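Good Practice for Bench Manipulation Cells
Handout 8: Clearance, coverings and loose items at the work surface

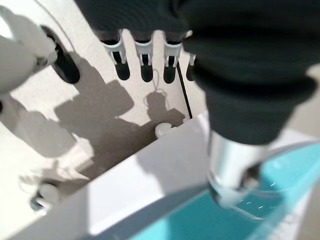 Figure 1. Wrist camera view at the bench: covered gripper finger, metal cylinder above the turquoise bin, clear dish across the bin.

Course notes, Prurnenbridge, February 2022
Prepared by Wayne Birkett

8.1 Scope

These notes cover tabletop cells in which one or more small arms handle light objects at low speed. They do not cover palletizing, machine tending or mobile platforms. The general safety requirements for industrial robots (ISO 10218, Parts 1 and 2) and the guidance on collaborative operation (ISO/TS 15066) were introduced in Handout 2 and are assumed here. Where a house rule and a published standard differ, the stricter one applies.

The words "shall" and "should" are used in the usual way. "Shall" marks a requirement of the course laboratory. "Should" marks a recommendation, and a student who departs from it records why on the cell sheet.

8.2 The risk assessment comes first

A low payload does not remove the need for an assessment. The assessment shall be carried out on the cell as built, with the gripper, the coverings, the workpieces and all bench items in place. An arm that meets its limits with a bare flange may fail to meet them once a tool is mounted. Hazards at the tool include pinching between fingers, trapping between the tool and a fixed edge, and the release of a held part.

The assessment is repeated when any of the following changes:
- the gripper or its fingers
- the covering on the fingers
- the shape, mass or material of the workpiece
- the position of a bin, ledge or fixture
- the approach path or speed

8.3 Soft coverings

Fabric over a finger can reduce marking of the part and soften an edge. It also adds bulk that the collision model does not know about. In Figure 1 the black material on the finger is bunched and folded. The modeled finger volume shall enclose the covering at its fullest fold, measured with the gripper open and again with it closed. The larger value is entered.

Covering material shall not reach into a joint or between moving links. It should be fixed at both ends. A covering that has shifted is treated as a changed covering, and 8.2 applies.

A covering is not a protective device. No reduction in contact force may be claimed for it without a measurement, and the measurement report is kept with the assessment.

8.4 Ledges and bin edges

Most minor collisions on a tabletop cell take place at a change of height. The cylinder in Figure 1 is just over the boundary between the ledge and the bin, and a position of this kind should be reached by a vertical move from a named approach point. A diagonal entry is permitted only where the swept volume of tool and part together has been checked.

Clearance is taken from the lowest point of the held part. For long parts the finger tip is a poor reference. Students using the Yeoman planning template enter the part as an attached body at the moment of grasp and detach it at release. If the attached body is omitted, the planner checks the gripper alone and the result is void.

Knobs, clips and other small fittings near the path are modeled as fixed obstacles. Where a fitting can be turned or moved by hand, its worst position is used.

8.5 Transparent and reflective items

Clear plastic and polished metal are both present in Figure 1. The dish shows mainly as a curved edge and a few points of glare, and the cylinder carries bright reflections along its side. Depth sensors often return missing or false values on such surfaces. The following rules apply.

(a) Transparent items inside the working volume shall be entered in the model by hand, whether or not the sensor reports them.
(b) A missing depth value shall be treated as occupied space.
(c) Exposure should be set with the arm in its working position. Shadows from the arm and gripper alter the image of the tabletop and are absent when the arm is parked.

8.6 Cables and string

Thin flexible items are difficult to detect and easy to snag. A light-colored string on a light tabletop, as near the center of Figure 1, can be lost in the background. If a flexible item belongs to the task, it is listed on the cell sheet with its permitted area. If it does not, it is removed before motion is enabled. Cables that cross the working volume should be clamped so that no loop is free to rise above the surface.

8.7 Records

Each cell has one sheet, numbered and kept in the Pondby binder. The worked sheet for this unit is no. 639. It lists the tool, covering, workpieces, fixed obstacles, flexible items and speed limit in that order. Corrections are struck through once and initialed. Sheets are reviewed every July, and a cell whose sheet has lapsed shall not be powered.

8.8 Exercise

Draw up a sheet for the bench in Figure 1. Mark as "unknown" any entry that the view does not settle, and state the measurement needed to settle it. Length: 10 entries at most. Submit under course code 1778.

Reading: Zimton laboratory rules, section on attached bodies; Handout 2, all.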